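Product Review: Kernimon Sealer for Polished Marble Floors
Facilities Review Series, Mishra Institute for Building Care
Prepared by Manju Rajput
2 April 2018

Scope of the Review

The Institute receives regular requests for guidance on sealing polished marble in lobbies, corridors and other public rooms. This review covers the Kernimon penetrating sealer, sold in a one-gallon can with a separate applicator pad. It was compared with Testonero, the product that has been in use across the Institute's own buildings for several years. Both products were purchased at the regular price through ordinary suppliers. Neither manufacturer was told of the review before it was complete.

The test area was the east corridor of the main building, which has 714 square feet of polished white marble. The corridor was divided lengthwise, with Kernimon applied to the north half and Testonero to the south. Work was carried out in January, when the building was closed to the public for its winter maintenance period.

Preparation

Kernimon requires a clean, fully dry floor. The printed instructions call for a neutral cleaner, two rinses and an overnight wait. Staff followed these steps and found them clear, with one exception. The leaflet does not say whether an older sealer must be stripped first. The supplier's help line confirmed by telephone that stripping is needed, and this should be stated on the can. Departments planning a similar job should allow one extra working day for it.

Application

The sealer is thin and spreads easily. The pad supplied with it holds a good amount of liquid and does not shed fibers, though the handle socket is shallow and worked loose twice during the first coat. A standard pad holder from the Institute's own stock was used for the second coat and gave no trouble.

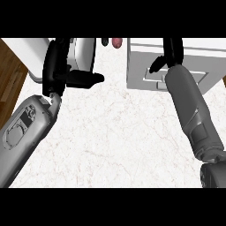
Excess sealer must be wiped off within ten minutes. On marble this matters a great deal, as any liquid left standing dries to a dull film that is hard to remove. Two people working together, one applying and one wiping, kept up with the product without difficulty. A single worker did not, and one strip near the stairwell had to be buffed again the next morning. Testonero allows a longer working time and is the easier of the two for a person working alone.

The odor is mild. Windows were kept open during both coats, as the label advises, and no complaints were received from the offices nearby.

Results

Color change was slight on both halves. Kernimon left the stone very close to its natural shade, while Testonero deepened the veining a little. In spill tests, water, coffee and cooking oil were left on the surface for one hour. Kernimon resisted all three. Testonero resisted water and coffee but showed a faint oil mark, later removed with a poultice. Lemon juice etched the polish on both halves. Sealers of this type do not protect marble from acids, and the wording on the Kernimon can, which promises "complete surface defense," is too broad.

Cost

Materials for the Kernimon half came to $344, including the pad. The Testonero half was less expensive, but the manufacturer recommends a new coat every year. Kernimon recommends one every three years. The Institute has not yet been able to check either claim.

Recommendation

Kernimon is approved for use on interior marble in Institute buildings, provided that two workers are assigned and any older sealer is removed first. It is not approved for kitchens or food service areas. Testonero remains on the approved list for small rooms and repairs.

The test corridor will be inspected again next January. Questions may be sent to the Building Care office, Room 2060.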